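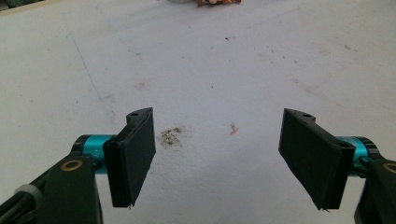
Pads chipping at the tips – replace or dress them?

kazue_k
August 2, 2018
Hand gripper, two black pads on the teal joints. Both pads rough at the bottom tips now, little bits sticking out. Jaws open fine, no play in the joints that I can feel. Pads have 108 hours on them. Do I swap or can I just trim? Spare set from Grabner is on the shelf but it's the last one.

e_gruber
Trim. Sharp blade, flat on the bench, take off only what sticks out. Don't sand the face, you'll glaze it and it won't hold anything thin.

mfrei
Disagree. Once the tip starts going the front layer peels from there. Had it on ours at Jornik, trimmed twice, third time the whole layer came up in the middle of a run. Swap both, never just one.

e_gruber
Peeled because of what you clean with, I bet. We run pads to 1000 hours with a trim in January and another when needed.

mfrei
1000 on flat stock maybe. Not picking small stuff off a hard table. Tips hit first every time.

kazue_k
Small stuff, yes. Cleaning is a damp cloth, no solvent.

ismael_p
Check the closing before you cut anything. Close on a strip of paper, pull it out at the tip, then the middle, then up by the tab with the hole. If the tip grabs way harder than the rest your pads are toed in and teh new set will chip the same.

Also wipe that table. There's a smudge of gritty looking stuff right by the left pad, specks all over. That gets in the faces.

kazue_k
ok did the paper thing. Tip tight, middle slides right out. So toed in I guess. Where do I adjust, the screw under the right joint?

ismael_p
On the Preleo joints yes, loosen, don't remove. Yours may differ so look at your sheet first. Quarter turn, square the pad against a block, snug it, paper again. Same on the left.

e_gruber
And mark the screw before you touch it. Paint pen.

melati_l
We use an 18 mm block for squaring, fits between the pads nicely. And agree w/ Engelbert, trim first – why burn the last set while you're still adjusting.

mfrei
Fine for setup. Wouldnt leave them on after.

kazue_k
Going with trim, square, paper test, then order from Vomow before I fit the spares. Left side done, pulls even now. Right one still a bit tight at the tip, will do another quarter turn after lunch and post.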